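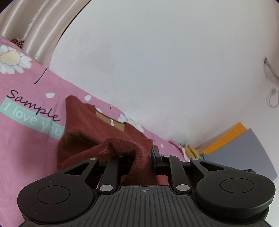

Fig. 1. Black hand-held gripper, showing the linkage and the navy clip block.

Elport Town Notes
README, last updated 28/04/2025

Hello, and thank you for stopping by! Elport Town Notes is a collection of short write-ups of places in Elport, written by people who live here, for people who are coming to visit (or who have moved in lately and are still hunting for a decent loaf of bread). Each note is up to 500 words long and covers one spot: a café, a stretch of the harbour wall, a bus stop with a surprisingly good view.

What you get
There are two files. notes.csv holds the write-ups themselves, and places.csv holds the street, the nearest bus stop and the usual opening hours. They join on place_id.

Columns in notes.csv
place_id: matches places.csv
title: whatever the writer called it
body: the note, with the writer's own spelling left alone
area: one of five, namely Old Quay, Gazi, Staria, Mill End or the Heights
season: blank if the place is much the same all year
score: 1 to 3, where 3 means "go out of your way"

A word about the scores – please don't average them and call the result a league table. Urho Kallio gives nearly everything in Gazi a 3 and we love him for it, but Wafula Ondieki has never given a 3 to anywhere that charges for tap water.

Local words
We've kept the dialect in. If a note tells you to go "down the slip", it means the lane behind the fish market, and "the Zurach" is the old ferry office, whatever the sign says now. Nazma Siddiqui put together glossary.txt as an optional extra, and she would be glad of more entries.

Known gaps
The Heights is thin. Opening hours for Mill End were checked in October and some will have changed, so do ring ahead. Nothing covers hotels, as most of us have never stayed in one here.

Using the notes
Share them, print them, put them in your own guide, and credit "Elport Town Notes" somewhere sensible. Corrections go to Pranab Dissanayake, new places to Tahsin Karunaratne.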